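Korkum: care label notes for household textiles

README, last revised in April

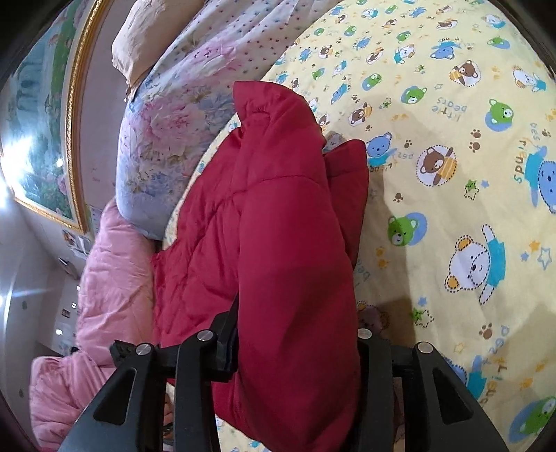

Red quilted fabric on a yellow bear-print sheet.

What is in this folder

Korkum is a collection of care label text copied from second-hand bedding, quilts, towels and padded clothing. It was started by Katalin Lakatos as a list for her own repair work and later tidied into tables by Minttu Rautiainen. Each row holds the wording of a single label, line by line, with the language, the symbols in the order they are printed, and the fibre content if it is given.

The collection is meant for people who mend, wash or resell textiles and want to compare how labels are worded. It does not give washing advice. If a label says something odd, the odd wording is kept.

Files

labels.csv: the main table, one row per label
symbols.csv: the short codes used for washing, bleaching, drying, ironing and dry cleaning symbols
fibres.csv: fibre names as printed, matched to a plain English name
notes.txt: remarks on single rows, mostly about damage and doubtful readings

All four files are UTF-8. Fields are separated by semicolons, as many labels use commas inside the fibre line.

Columns in labels.csv

id: a row number, never reused
item: bedding, quilt, towel, padded clothing or other
language: the language of the text, or "mixed"
text: the label text, with a vertical bar for each line break
symbols: codes from symbols.csv, separated by spaces
fibre_outer: fibre content of the outer fabric
fibre_fill: fibre content of the filling, blank for unfilled items
state: clear, faded or torn
reader: initials of the person who typed the row

Spelling on the labels has not been corrected. "Polyster" and "cottton" both occur and should stay as they are. Use fibres.csv if you need to group them.

How the labels were read

Most labels were typed straight from the item by Veronika Somogyi or Erzsébet Sárközi. A second reader then checked the text against the label without looking at the first version. Where the two disagreed, the label was read again under a lamp with a magnifier. If it still could not be settled, the letter was replaced by a question mark and the row was mentioned in notes.txt.

Labels sewn into a side seam often hide their last line. We did not unpick seams to reach it. A line known to be there but unreadable is entered as [hidden].

Known problems

Quilts are better covered than towels. Towels tend to lose their labels early, or have them cut off.

Version 2 used a single fibre column, so the outer fabric and the filling were mixed together. They were split in version 3. Scripts written for the older layout will need changing.

Hungarian labels were entered by several people and the accents are uneven in the older rows. Katalin Kovács is working through these. Please do not send bulk corrections for them yet.

The state column is a matter of judgement. Veronika marks a label as faded sooner than Erzsébet does, so check the reader column before comparing.

Adding rows

Copy the last row of labels.csv and raise the id by one. Type the text exactly as printed, capitals included. Leave a field blank if the label does not cover it, and do not guess the fibre from the feel of the cloth. Remove any owner's name or laundry mark written on the label by hand.

Send new rows to Minttu as a separate file. She merges them after the second reading.

Reuse

The tables may be copied and changed for any purpose. Please name Korkum and the version you used. Maker names printed on labels are left out of the text column and replaced by [maker].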